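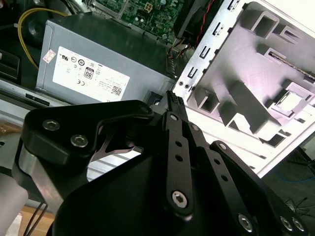
Do I need to take the old power supply out before I order a new one?

Leave it where it is until the new one is on the bench. You can read everything you need from the label with the side panel off, and a computer with its old power supply still in it is at least a computer.

Section 4: Removing and replacing the power supply

Read the whole section once before you pick up a screwdriver. It's short, and step 6 makes more sense if you saw it coming.

You will need:
A cross-head screwdriver, medium
A small dish for screws (a saucer will do, a carpet will not)
A torch
A phone or camera, for remembering where the cables went
The replacement unit, with its own cables

CAUTION: Never open the power supply itself. Its capacitors can hold a charge long after the plug has been pulled, and they don't care how careful you are. There is nothing inside for you to mend.

1. Shut the computer down properly. Switch off at the wall, pull the mains lead out of the back, then hold the power button in for 13 seconds.

2. Lay the case on its side on a firm table and take off the side panel. Keep the panel screws apart from the rest. They look the same as the others and they aren't.

3. Find the label on the power supply and copy down the model, the total wattage and the efficiency mark. The print is tiny. Oratile Ntuli, who tested these instructions for us, photographed hers and zoomed in, and we now recommend this to everyone over the age of nine.

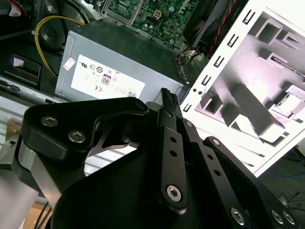
Photo: Kordestani workshop / Sovar manuals

Note: An "80" badge on the label refers to the 80 Plus efficiency scheme. It tells you how little electricity the unit wastes as heat. It is not the wattage, though we have had letters. The CE and UL marks concern safety and approvals, and you needn't write those down.

4. Photograph the cables where they meet the motherboard, the drives and the graphics card, if there is one. Take more pictures than seems dignified.

5. Unplug each cable by its connector. The wide one on the motherboard has a clip that must be squeezed at the top while you pull. If it won't budge, squeeze harder and pull less.

6. Support the power supply with one hand and undo its fixing screws with the other. It's heavier than it looks, and the motherboard is a poor place to drop it.

7. Ease the unit out, bringing the cables with it. Some cases have a small ledge or bracket that it must be tilted past.

8. Fit the new unit the same way round as the old one, with the mains socket facing out of the back. Start all the screws by hand before tightening any.

9. Reconnect the cables from your photographs. Use only the cables supplied with the new unit - the old ones may fit perfectly and still be wired differently.

CAUTION: Check that no cable is resting against a fan before you close the case.

10. Refit the panel, plug in and switch on. If nothing happens, look at the rocker switch on the back of the power supply. Then look at the wall socket.

If it still won't start, go to Section 9 and have your notes from step 3 to hand.

Text: Kirsty Ashby. Checked by Houshang Ahmadpour.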